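Looking after hearing aid batteries and earmoulds at home

Most of the trouble people bring in to us at Ordale is wax, damp or a flat battery, and a good share of it can be sorted out at home.

Wipe the aids every night with a dry, soft cloth. Don't use wet wipes, metho or window cleaner. If the earmould comes off the hook, wash the mould on its own in lukewarm water with a drop of dish soap, then puff the tubing clear with a rubber blower and leave it until morning. The aid itself never goes in the water.

Keep spare zinc-air batteries at room temperature. The fridge does them no good. Peel the tab, wait a few minutes, then close the battery door – the cell needs air before it reaches full strength. Once the tab is off it will run down whether you use it or not, so sticking it back on won't help.

Open the battery door overnight. In December, when it's sticky, put the aids in a drying jar as well and check the capsule's colour each week.

Change the wax guards over a table with good light. They are tiny and they roll.
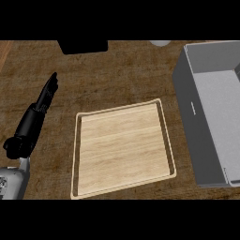 Put a light-coloured tea towel down first and keep the old guard until the new one has clicked in. Harvey McIntyre at our Erkalthorpe rooms buys guards in bags of 100, but a small pack will last most people a long while.

Used batteries go in a lidded tin, well away from kids and pets. If one is swallowed, ring the poisons line straight away.

Updated Jun 20, 2022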